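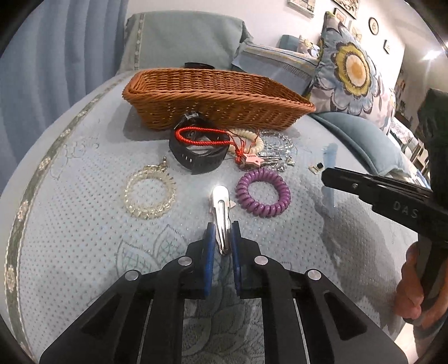
3.2 Collecting the tidying examples

All examples for the small-item task were recorded in homes, with two people's hands doing the work and no robot arm present. Each operator holds a pair of black grippers with blue pads on the inner faces of the fingers, and a camera on the tool records what the fingers do. The policy is later trained on these recordings alone. We chose this route after a first attempt in December, when we drove the arms by remote control in the lab at Kalport. The motions from that attempt were slow and stiff, and operators avoided the thinner items because they could not tell when a grasp was good.

The task is easy to state. A set of hair accessories and bracelets and an open wicker basket share a table, and the operator moves items one at a time between the cloth and the basket. Both directions are recorded. A run that starts with a full basket and ends with everything on the cloth is stored as "unpack", and the reverse as "pack". We keep the two apart during training because the approach angles differ a good deal: items in the basket have to be reached over the rim, while items on the cloth can be approached from nearly any side.

Items were picked for the trouble they cause. Spiral hair ties deform when squeezed and tend to hook on one another. Metal clips are narrow and shiny, so their edges are hard to find under a bright ceiling light. Clear beads are worse, as the pattern of the cloth shows through them and the object mask often breaks into pieces. The red braided cord has loose ends that get caught on whatever lies next to it. We made no effort to remove tangled items from the set or to lay them out neatly before a run.

Collection was led by Maham Swati and Yasir Jatoi, with Florante Bautista checking the recordings on the same day. The final set holds 214 runs, of which 30 were held out for testing. Runs were capped at 75 seconds. An operator who reached the cap simply stopped, and the partial run was kept if at least one complete grasp and release had been recorded. The set was frozen on 2021-01-30 and no runs were added afterward.

Operators were given very few rules. They were asked to keep both tools over the table where possible, to pause for a moment before closing the fingers, and not to touch the items with bare hands once a run had begun. Nothing was said about which item to take first or which hand to use. Early on we did try a fixed order, but the learned policy then leaned on the order and did badly when an item was missing.

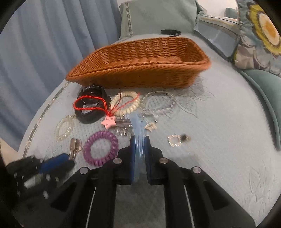
Figure 2. A translucent light-blue item held between the finger pads, with the basket empty and other accessories spread on the cloth.

Thin items such as the one in Figure 2 hide much of themselves between the pads. For these the labeler works from the part that stays in view past the fingertips. Labels were made in Stulico, our own annotation tool, and consist of three marks per grasp: first contact, full closure, and release. Item names are not used in training. They were recorded only so that results could be split by item type in Section 5.

Where the second gripper comes into view we leave it in the picture. Masking it out was tested on a small part of the data and made the two-handed motions worse -- the policy seems to use the position of the other tool to decide when to wait. The surroundings were left alone as well. Cushions, curtains and patterned cloth all remain in the training images, and we apply only mild changes in brightness and color.

Two kinds of runs were thrown out. The first were runs where tracking of either tool was lost for long enough that the path could not be filled in. The second were runs where an item fell to the floor and was picked up by hand. Drops that stayed on the table were kept, including the second try that usually followed, and Section 5.2 looks at what these contribute.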